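About Flundeo

Flundeo packs and ships boxes of toys and bedding for dogs and cats. We started in the back half of a hardware store in Jorncombe and we are still in Jorncombe, now in a brick building on Boler Street with a loading door and a front counter. You can order from us by phone or mail, or through the website, and local customers can pick up at the counter.

The company was started by Graham Mottram and Dorothy Gosling. Graham had run the receiving desk at the hardware store for years and knew how to pack things so they arrived in one piece. Dorothy was sewing dog beds at home and selling them under her own last name. When her orders got to be more than her dining room could hold, Graham offered her two shelves and a corner of his bench. The first beds went out in whatever cartons had come in that morning. A customer once got a dog bed in a box marked for paint rollers and called to ask if there had been a mix-up.

The Gosling bed is still in the catalog. It comes in three sizes, has a zippered cover and can be bought with or without the filling. Dorothy no longer sews them herself but she still picks the fabric, and she has the final word on zippers.

What we sell

Our full list runs to 334 items. The largest part of it is balls, tug ropes and chew toys, followed by blankets and bed covers, then feeding mats and brushes. We do not sell food or medicine. Customers ask for both from time to time and we send them to their vet or to the feed store across the street.

Most people know us for the Boler Box, a mixed carton of toys put together for one animal. You tell us the size and age of your dog or cat and how hard they chew, and we choose what goes in. It is sold as a single box or every other month. We started it in August of our second year with 36 customers, nearly all of them from Jorncombe, and it now goes to 432 households. A few of the first group are still with us, on their second or third dog.

The packing room

Everything we ship is packed by hand at the tables in the back. Each order gets its own box, opened flat side down, with the flaps folded out so the packer can see into the corners. Soft goods go in first, folded to the width of the box. Heavier toys go on top of the fabric, and balls go in last, in the gaps, where they keep the rest from sliding. The packer reads the order slip once before starting and once more before the tape goes on.

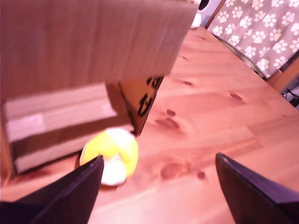 A small yellow and white ball beside an open box at one of the tables. The paw print fabric is at right.

We reuse cartons wherever we can. If a box comes in from a supplier and it is clean and square at the corners, it goes out again with our label on it. You may find another company's printing on the side of your order. New cartons are kept for beds in the largest size and for gifts - if an order is a gift, please say so in the notes and we will use a plain one.

We do not use foam peanuts. Loose space is filled with crumpled paper, and for Boler Boxes we often put a fleece square in the bottom, which the animal can have as well.

Who we are

Graham Mottram looks after the building, the suppliers and the shipping accounts. He also answers the phone before nine.

Dorothy Gosling is in charge of fabric and bedding. Custom covers for beds we did not make are hers too. Send her the length, width and height, measured with the filling in.

Terence Lambert manages the packing room. He came to us from a moving company and set up the shelves the way they are now, by size of item and then by weight.

Chelsea Pilkington puts together the Boler Boxes and keeps the notes on each animal. If your dog has outgrown something or refuses to touch it, Chelsea is the person to write to. She will change the next box.

Zane Grīnberga runs the website and the returns shelf, and writes most of the emails you get from us.

Returns and donations

Unused items can be sent back within 36 days for a refund. Chewed items can't, but if a toy came apart sooner than it should have, tell us what happened and we will usually replace it. Beds can be returned if the cover has not been washed.

Returned toys that are clean but can't be sold as new go to the animal shelter outside Jorncombe. Last year that came to 200 toys, plus a stack of blankets and covers with crooked seams. Terence drives them over when the shelf is full. The shelter prefers blankets to toys in the winter, so customers who want to drop off old ones are welcome to leave them at our counter - washed, please, and without electric parts.

Visiting

The counter is open from nine to four. Parking is on the Boler Street side. Dogs on a leash are fine in the front, and there is a water bowl by the door. The packing room is closed to visitors while orders are going out, but if you want to see a bed cover in person before you buy it, ask at the counter and someone will bring it to you. We keep swatches of all current fabrics up front, and Dorothy will mail up to four of them at no charge.

Page last updated October 12, 2024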